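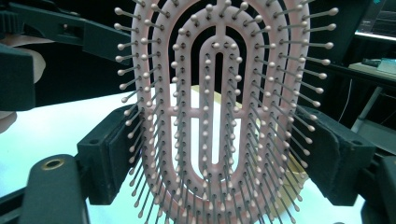
A solid cushion traps lint at the base of the pins and a vented paddle does not, one reader wrote after the last gallery. Pink vented paddle brush, bristle side. Concentric ribs with open gaps between them; each pin ends in a small ball tip. The outer row fans sideways past the rib.

Vented brushes: construction and care
Plelico grooming tools gallery, September

This page covers one brush from the Plelico reference shelf, item 141. Earlier pages covered the Satard and Rangel combs. Select a picture for the large version.

Notes on the type. The gaps let air from a dryer pass through the head, which shortens drying time. They also give access to the pin bases from the back, so hair can be pushed out as well as pulled. Ball tips should be checked by touch. A pin that has lost its tip will scratch the scalp and should be trimmed or the brush replaced.

Cleaning: lift hair out with the tail of a comb, working along the ribs. Soak the head for 5 minutes in lukewarm water with a little shampoo. Rinse, shake, and dry with the pins facing down on a towel.

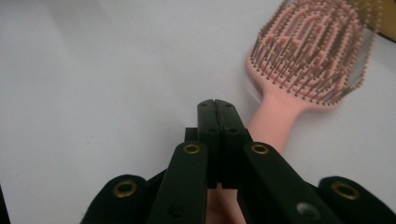

Another reader's comment disputes the soak: five minutes is too short for hairspray residue, and 11 is closer to what works. Both times are safe for plain plastic. Brush lying flat on a white tabletop, pins up. The rows follow the oval outline of the head, and the handle is smooth and matte.

Next gallery: Plarno travel brushes, items 142 and up.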